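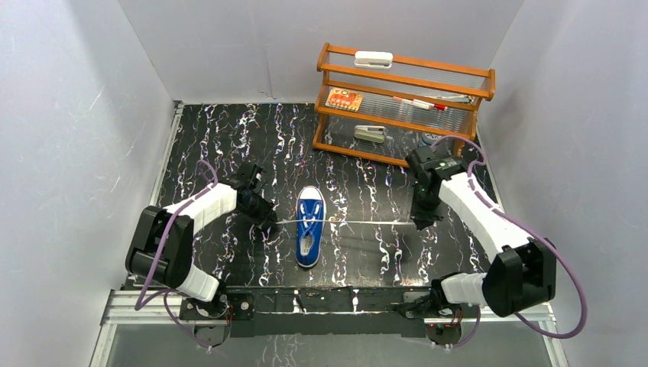

Last changed: 2026-08-26

Equipment list for the second cell, to go with the lacing work. Cell one stays on the blue sneaker until the parts are in.

Need to order:

- gripper finger pairs, 4 (two to fit, two spare)
- motor cables, 2 per arm, longer than the present ones
- laces, white, pack of 15
- aluminum extrusion and brackets, cut by Orosstead

Uvach quotes nine weeks on arms. Dernetwood can do the frame sooner, but their price leaves out the corner brackets, so the totals don't compare yet. I've asked both for a revised sheet. The Mai budget closed in April and can't carry any of this. It all goes on the new line.

Fingers are the open item. A string held across the table between both arms is an easy load. A lace end clamped right under the eyelets needs narrow, flat tips, and the spec should say so. Wrist cameras: same mounting as now, no change to the bracket drawing. 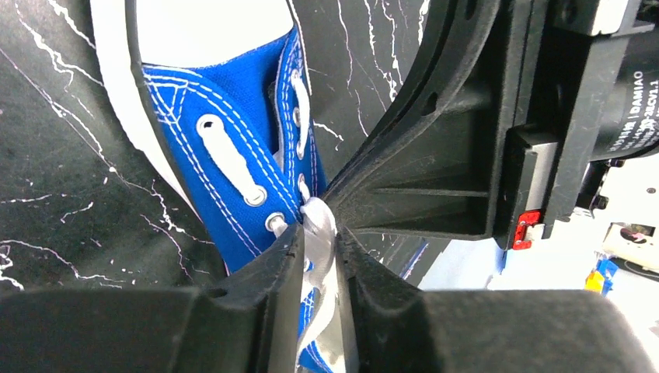

Ngân Phùng would hold the finger order until the tip width is settled, and wants one spare motor per arm added, even if the laces and brackets have to wait. Agreed on the motors. Finger order on hold, tip drawing to be done first.

Still to price: wall panels, spare connectors, freight.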